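Rücken schonen im Haushalt – schnelle Tipps für Küche, Bad und Keller

Zuletzt ergänzt im Dezember, Reihenfolge wie mir eingefallen. Wer schon Schmerzen hat, die ins Bein ziehen oder nachts wecken: bitte zum Arzt, hier nicht weiterlesen. Alle anderen, los.

Küche

Arbeitshöhe prüfen. Gerade hinstellen, Unterarme anwinkeln, die Platte sollte eine gute Handbreit unterm Ellbogen liegen. Zu niedrig? Dickes Brett drunter, feuchtes Tuch unter das Brett, fertig. Zu hoch ist schwieriger, da hilft meist nur im Sitzen schnippeln oder am Esstisch.

Beim Abwasch einen Fuß hochstellen. Unterschrank auf, Fuß rein, nach ein paar Minuten wechseln. Sieht albern aus, entlastet aber spürbar.

Spüle zu tief: umgedrehte Schüssel ins Becken, Abwaschwanne drauf. Kostet nichts.

Schwere Sachen auf Hüfthöhe. Der Bräter hat ganz unten nichts verloren und die Küchenmaschine nichts oben auf dem Schrank. Nach unten gehören Plastikdosen, nach oben die leichten Backformen. Mehl kaufe ich nur noch im Paket zu 1000 Gramm und fülle nicht mehr in den riesigen Steinguttopf um. Den Topf hat jetzt meine Schwester.

Spülmaschine ausräumen: erst alles auf die Platte stellen, dann in die Schränke. Also nicht bei jedem Teller bücken, drehen, strecken. Das Drehen mit rundem Rücken ist das Üble daran. Oder hinknien beim unteren Korb, Kissen drunter.

Hocker: ich habe den Ena, hoch, mit Fußring, gibts bei Tremblay im Laden um die Ecke. Irgendein Stehhocker tut es auch. Zum Kartoffelschälen Gold wert.

Boden

Stiel auf Kinnhöhe einstellen, besser etwas höher. Fast alle wischen mit zu kurzem Stiel. Wenn der Stiel sich nicht ausziehen lässt: neuer Stiel, der alte Kopf passt meistens.

Beim Wischen mitgehen, Schrittstellung, Gewicht von einem Bein aufs andere. Die Arme bleiben nah am Körper. Bezüge nehme ich die von Liltex, dünn, lassen sich leicht auswringen, das ist auch was für die Handgelenke. Eimer halbvoll. Lieber zweimal Wasser holen.

Staubsaugen genauso, und unter dem Bett bitte auf ein Knie runter statt sich krumm zu machen. Knieschoner vom Fliesenlegen liegen in vielen Kellern eh rum.

Nicht alles an einem Tag. Bad heute, Flur morgen. Mehr als eine halbe Stunde am Stück in der selben Haltung mache ich nicht mehr, dann was anderes, Wäsche zusammenlegen zum Beispiel. Wecker stellen hilft, ich verschwitze es sonst. 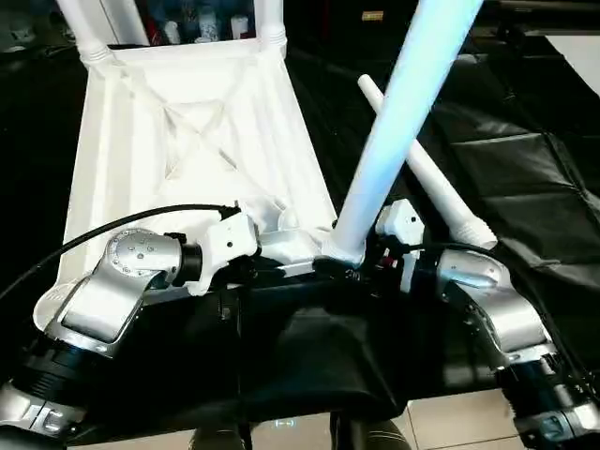 Mélanie Boychuk: Das mit dem halbvollen Eimer unterschreibe ich sofort. Bei mir kam die Besserung aber erst, als ich den Eimer gar nicht mehr getragen habe. Rollbrett von den Blumenkübeln drunter und mit dem Fuß weiterschieben, geht auf Fliesen prima. Auf Teppich natürlich nicht. Und Handschuhe mit Gripp, man krallt sich sonst so am Stiel fest, und das zieht bei mir hoch bis in den Nacken.

Stimmt, Nacken hatte ich ganz vergessen. Also:

Nacken und Schultern

Fenster putzen mit Verlängerung, nicht ewig über Kopf. Wer doch oben ran muss: stabile Leiter, hoch genug, dass die Hände auf Brusthöhe arbeiten. Dazwischen Arme hängen lassen und ausschütteln.

Schultern kreisen, wärend der Wasserkocher läuft. Rückwärts, langsam. Danach Kopf zur Seite neigen, kurz halten, andere Seite. Kein Reißen, kein Knackenlassen.

Kirschkernkissen für abends. Erst am Handgelenk testen, die Dinger werden innen heißer als man denkt. Meins ist von Munell, Bezug abnehmbar. Nicht damit einschlafen.

Wäsche

Korb auf einen Stuhl oder auf die Maschine, nie auf den Boden. Ständer so aufstellen, dass man von zwei Seiten rankommt. Bettwäsche zuerst oben drüber, Socken in die unteren Stangen, und die Socken im Sitzen.

Nasse Handtücher sind schwer. Zwei kleine Körbe, einer links, einer rechts. Treppe: eine Hand bleibt am Geländer, dann eben zweimal laufen. Bewegung schadet ja nicht.

Bügeln: Brett auf Hüfthöhe, abwechselnd einen Fuß auf ein dickes Buch oder eine Kiste. Weiche Matte unter die Füße. Oder gleich weniger bügeln, T-Shirts feucht glattstreichen reicht.

Heben

Nah ran. Füße hüftbreit. In die Knie, Po nach hinten, Bauch anspannen, beim Hochkommen ausatmen. Last am Körper. Drehen mit den Füßen, ganze kleine Schritte.

Getränkekisten: halbe Kisten kaufen oder die Flaschen einzeln in zwei Taschen. Vorher anrucken, wie schwer ist das Ding überhaupt? Blumenerde direkt aus dem Kofferraum in kleine Eimer umschaufeln, dauert, geht aber.

Möbel verrücken: Filz oder alte Wollsocken drunter, schieben und nicht ziehen. Alleine keinen Schrank. Wirklich keinen.

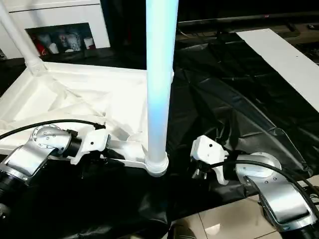

Hilft ein Stützgurt bei der Hausarbeit?

Für einen einzelnen schweren Tag, Umzug oder so, empfinden ihn manche als angenehm. Auf Dauer würde ich mich nicht drauf verlassen, weil man sich damit schnell mehr zutraut als gut ist. Wer schon einen verordnet bekommen hat, fragt in der Praxis nach, wann und wie lange tragen.

Werkbank und Keller

Gleiche Regel wie in der Küche, nur je nach Arbeit. Feines höher, fast auf Brusthöhe. Hobeln und Sägen tiefer. Böcke mit verstellbaren Beinen lohnen sich, Klötze unterlegen geht auch, aber nur wenn nix wackelt.

Gutes Licht. Wer schlecht sieht, beugt sich vor, und zwar stundenlang ohne es zu merken. Lampe näher ran, Lesebrille auf die Werkbank legen und dort lassen.

Werkzeug, das täglich gebraucht wird, an die Wand zwischen Hüfte und Schulter. Schraubenkisten klein halten.

Kalter Kellerboden: Matte oder Pappe, dicke Socken.

Danach

Drei Minuten auf den Rücken legen, Unterschenkel auf den Stuhl, ruhig atmen. Teppich reicht. Zum Aufstehen erst auf die Seite rollen und mit dem Arm hochdrücken. Dann ein Glas Wasser und einmal um den Block, wenns noch hell ist.

Gartenarbeit kommt im Frühjahr auf eine eigene Seite.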